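Mavis Calloway keeps her favorite fossil in a butter dish. She lifts the lid before I've got my coat off, and there it is on a folded napkin – a curled shell no bigger than a walnut, dark as licorice. "Hold it, go on," she says. "It's been in the ground longer than you or I can imagine, so I don't think you're going to hurt it."

I'd come to talk with her about Skivumgate, the old quarry north of town where she has been recording rock layers for most of her adult life. I had a list of questions written out on a card. We got to the first of them after the second cup of tea, which tells you something about how the afternoon went, and I wouldn't have had it any other way.

She started, she says, with a library book and a bad knee. The knee kept her from hiking with her sister, so she would sit at the foot of the quarry wall and wait, and while she waited she looked. "I saw stripes. That was all they were to me, stripes. Then one January there was a light snow that caught on the ledges, and I could see every bed picked out in white, all the way along, and one of them just stopped. I wanted to know where it went!"

Where it went, she eventually worked out, was down. A fault runs through the eastern face, and the missing bed turns up again 22 feet lower on the other side. She drew it on the back of an envelope, and she still has the envelope.

"People think the drawing is the easy part," she says. "But you have to decide what happened first, and you can't ask anybody. If the crack goes through the bed, the bed was there already. If the gravel on top isn't cracked, the gravel came later. You go on like that, one thing and then the next thing, and by suppertime you have a story."

Her own notebooks hold 67 of these stories, from Skivumgate and from the creek cuts and road banks in the county. Some have been redrawn four or five times. She shows me one where she had a thin band of volcanic ash in the wrong place for nearly 5 years, and she laughs so hard telling me about it that she has to put the notebook down.
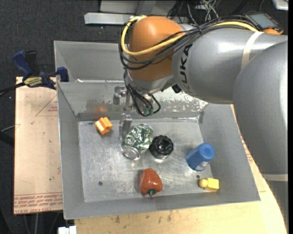
*A KUKA robot arm over a gray metal bin.*

The ash band matters a good deal, as it happens, because it's the one layer in the quarry that has been given an age in years. Everything else, Mavis explains, is only older than this or younger than that. Ash is different. It can hold tiny crystals that work like a clock, with one element slowly turning into another at a steady pace, and a laboratory can measure how much of each is left.

She sent off a bag of it with a geologist named Kapoor, who was passing through and who stayed, she says, for three dinners. The answer came back at 104 million years. "I read the letter standing at the mailbox, and then I read it again in the kitchen. All those years I'd been saying 'older' and 'younger,' and here was a number. I called my sister. She said, 'Well, Mavis, is that good?'"

I ask whether having the number changed how she looked at the wall. She takes a while to answer, and turns the little shell over in her palm a few times.

"It made me slower," she says finally. "There's a sandy bed right above the ash, about as thick as my hand. I used to step over that one in my mind. Now I think about how long it might have taken, and whether there was a time before it when nothing got laid down at all, or when something did and it washed away again. You can lose an awful lot of time in a line you could cover with a pencil."

These days the Dokine school brings its sixth graders out to the quarry, and Mavis meets them at the gate with a bucket of chalk. She lets them mark the beds in colors and argue over the fault. She won't tell them the answer until everyone has had a turn, and she says there's always one child who gets it right away and one who comes up with something she hadn't thought of. She writes both kinds down.

As for what's next, she has her eye on a stretch of bank near Zendidel, where the spring rain brought down a good piece of the slope and left clean rock showing. Her knee doesn't care for the path. She plans to go anyway, with a folding chair and a thermos, and she has already sharpened the pencils.

She put the fossil back in its butter dish while I hunted for my car keys, and sent me home with half a lemon cake and the loan of that first library book, which she bought, she wants it known, when the library sold it off.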